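## Le silence du soir, deux saisons plus tard

Quelle joie de voir revenir la réunion de méditation partagée de Granura ! Le groupe avait commencé bien modestement, dans la petite salle derrière la bibliothèque, avec trois bancs et un poêle capricieux. On y vient à 18 h 30, on s'assoit, on se tait soixante minutes, et quand quelqu'un se sent poussé à parler, il parle. Le reste du temps, on écoute la pluie (beaucoup de pluie cet hiver !).

En avril, la réunion d'affaires a approuvé deux choses qui nous réjouissent. D'abord, le silence du soir devient un rendez-vous régulier de notre assemblée, inscrit au calendrier au même titre que le culte du matin. Ensuite, nous accueillerons la retraite régionale à la maison de Flekwood, avec les amis de Cevimance – ceux-là mêmes qui nous avaient reçus l'automne dernier avec une soupe au potiron dont on parle encore.

Le thème retenu est « Discerner ensemble ». Il y aura des temps en petits groupes, une marche jusqu'à l'étang si le chemin est praticable, et une veillée de chants. Les enfants auront leur propre programme, avec des jeux de construction, du modelage et un conte le soir. Apportez vos draps, des chaussures qui ne craignent pas la boue et, pour les musiciens, vos instruments !
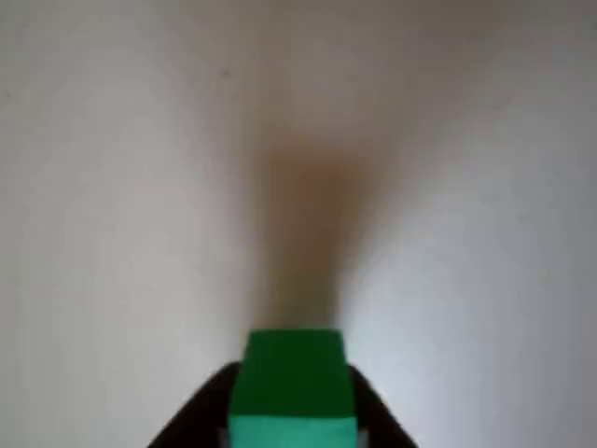 *Texte : la rédaction de la Lettre de Granura*

Côté finances, la collecte pour l'isolation du toit de Flekwood a atteint 1377 euros. Merci, vraiment, à toutes celles et ceux qui ont donné, parfois en glissant une enveloppe sous la porte sans un mot. Les travaux commenceront après la retraite, la maison restera donc disponible jusque-là.

Les inscriptions se font sur la feuille de l'entrée ou par retour de cette lettre. Dites-nous si vous pouvez prendre des passagers – le car ne s'arrête plus au carrefour et plusieurs d'entre nous n'ont pas de voiture.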